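In praise of the dull half hour

There is a small brass-coloured ring near the tip of each finger on the hand-held grippers we use at Fotside, and I have probably spent more of my working life looking at those rings than at any screen. I mention this so you know where I am coming from. I am not a programmer and I don't pretend to be one. I look after the grippers – the two-fingered sort that a person holds and works by hand, so that an arm can later be taught the same job – and my opinion, which I have been airing in the kitchen for long enough that I was told to write it down and give everybody some peace, is that we spend far too little time on the pads.

By pads I mean the black blocks on the ends of the fingers, the bit that touches things. They are the cheapest part of the whole tool. They are also the only part that a shoe, a cup or a folded towel ever meets, and you would think that might earn them a little respect! Yet when a session goes badly, the talk turns to the lens, or the lighting, or the poor soul whose hand was on the trigger, and it is teatime before anyone turns the thing over and has a proper look at the ends.

I came to this view slowly. When I joined, the rule was that pads were changed every 2000 grasps, and somebody had written that on a card and taped it inside the cupboard door. It's a lovely round number and I have never found out where it came from. I started keeping a notebook, mostly out of stubbornness, and wrote down the count each time I judged a pair past using. One pair went at 655. Another, on the same kind of work as far as I could tell, went at 788. A third sailed past the number on the card and was still perfectly good, and I was quite sorry to retire it when the whole batch was replaced in June. So I don't hold with the card any more. I hold with looking.

Shoes are what taught me most. A shoe has a bit of everything on it: smooth parts that slide, laces that catch, and then the sole, which on plenty of trainers has a ribbed edge running round the toe like a bit of rope. If you bring a pad in against ribs like those, it touches the high spots only, and a front edge that has gone rough will settle differently from one that is crisp. You may feel that in your hand as a kind of grumble. The arm that learns from you afterwards feels nothing of the sort and simply has to make do.

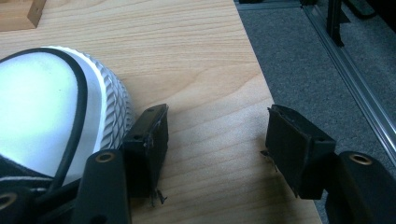
Eluned Dafis read a draft of this and told me I was being unfair to the card. Her point was that a fixed number, even a silly one, gets pads changed in places where looking doesn't get done at all, and that a new starter on a busy morning will follow a card long before they will trust their own eye. She would sooner have a bad rule that is kept than a good habit that belongs to one person and goes on holiday with him.

I have turned that over a good deal and I think she has half of it. I do go on holiday, and I did come back once to a pair of pads I would not have used to pick up a bus ticket. But the cure for that is to teach the looking, and looking can be taught. Osian James picked it up in an afternoon. What I showed him was plain enough. Wipe both pads, then hold the tool under the bench lamp with the fingers open and see whether the two faces are still square to one another. Run a thumbnail along the front edge. Check for threads and bits of fluff, on top and underneath, and take them off with tweezers, because a finger only pushes them further in. Close the fingers gently on a strip of paper and pull, first on one side and then on the other, and if one side lets go sooner, find out why before you carry on.

Threads deserve a word of their own, since people laugh at me over them. A few dark fibres hanging off a pad look like nothing, and very often they are nothing. All the same I want to know whether they came off something the tool has been handling or whether the pad is beginning to come apart, and those are two quite different conversations. Sometimes you can't tell until you pull one. I pull one. If it slides away clean, I wipe the pad and get on. If it brings a crumb of black along with it, that pad is off the finger before the kettle has boiled.

Then there are the screws, and here I will admit to a prejudice. I do mine by hand with a short driver and I do them up evenly, a bit on one and then a bit on the other, the way you would with a bicycle saddle. Vilmos Gulyás prefers a torque driver and has a perfectly good argument for it, which I have heard, and he has heard mine. We both agree that a pad fitted in a hurry sits crooked, and that a crooked pad will pass for a straight one until the day you ask it to hold something thin.

All told the whole business takes me half an hour, if I'm left alone. I worked it out once for Efa Owen, who wanted to know where my mornings went, and over the spring it came to 46 sessions with a check beforehand. She thought that was a lot of half hours. I thought it was rather few, considering what the sessions cost us when they have to be done again, and I said so, possibly at greater length than she had time for.

What I would like is modest. I would like the check to be on the timetable, with its own slot, in the same way that setting out the table is. I would like the notebook to become everybody's notebook, with the count and a line on what the pads looked like, in ordinary words – "left one furry at the front" tells me far more than a tick in a box. Eluned can keep her card, too, as long as it says to look as well as when to change. And I would like spare pads kept in the drawer nearest the bench, in pairs, because a new pad facing an old one is a thing I have seen done more than once and I have not entirely forgiven it.

Sioned Gittins has offered to draw up the new card, her handwriting being better than mine. I have given her the wording and she has already cut it by half.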